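Skip to content
Home Textiles Tools Glossary Contact
Search this reference... Go

Blocking (knitting)

Blocking is a finishing process in which a knitted fabric is wetted or steamed, brought to set dimensions and left to dry. It evens out stitch tension, flattens curling edges and opens lace patterns. The term is also used in millinery for the shaping of felt over a form.

Principle

Wool fibre takes up water readily and becomes more pliable when damp. Bonds within the fibre are loosened by moisture and re-form as it dries, so that the fabric keeps the shape in which it was held. The set is temporary and is lost at the next full wash. Cotton and linen respond less, having little elasticity. Acrylic is altered by heat, and the change is permanent – overheated acrylic goes limp and can't be restored.

Methods

Wet blocking. The piece is soaked in cool water until saturated, pressed in a towel to remove excess water, and pinned to measure on a flat surface. It suits most wools and is the usual method for lace.

Spray blocking. The piece is pinned dry and misted. Adjustment is slight, and the method is generally kept for fibres that weaken when wet, such as silk.

Steam blocking. An iron or steamer is held above the fabric without touching it. Ribbing is normally left out, as steam reduces its recovery.

Measurement

Finished dimensions are calculated from a blocked swatch. At a gauge of 21 stitches to 10 cm, a panel intended to measure 46 cm needs 97 stitches, counted to the nearest whole stitch. An unblocked swatch may give a different figure, and the error grows with the width of the garment.

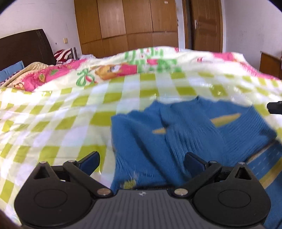

Can a knitted garment be blocked again after it has been washed?

Wool garments can be blocked after every wash, and most need it to return to their original measurements. Acrylic that has already been set with heat won't respond to a second treatment.

Equipment

Rustproof pins, a tape measure and a padded board are sufficient for most work. Flexible wires are threaded through long straight edges and reduce the number of pins needed. Interlocking foam mats are a common substitute for a board. Coloured mats should be tested for dye transfer before use with pale yarn.

Entry by Subira Mwakyusa. Last revised November 24, 2020.

This site uses cookies to remember your settings. Accept Decline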